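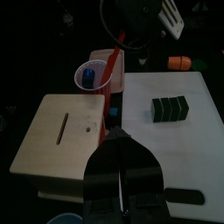
# Skeka tabletop set: notes on the objects

Version of 30 Aug 2022. Covers the small wooden box, the white board and the things kept with them. The Wuvgate list calls this a "kitchen set", a generous name for a box with a slot in its lid, a cup and a bowl.

## What the labels say

- `box` — light wood, slot and a small round hole in the top, red front panel with a wooden knob. The old label was `drawer`. I have not seen enough to call it one, so it stays `box`.
- `board` — white, rounded corners. Use `board` even where it looks grey or blue in poor light.
- `cup` — red plastic, with utensils standing in it.
- `bowl` — blue-grey. Berchtold's sheet splits this into two colours. I doubt there is any use in that.

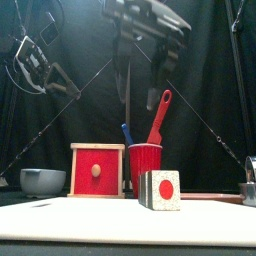 The utensils are labelled by colour only, `red` and `blue`. Earlier versions had `spatula` and `spoon`, mostly guessed from the handles, and 11 of those guesses contradicted each other.

## Counts

There are 700 entries, of which 304 have been checked by a second person. Treat the rest with suspicion. The Flengate copy claims to be fully checked, but it was made in July and I can find no record of the work.

## Known problems

- Scuffs on the box lid were sometimes labelled as `hole`. 20 cases fixed, probably more left.
- "Tidy" is used as a tag with no definition. Don't rely on it.
- Bright light wipes out most of the board's surface, so `clean` means very little there.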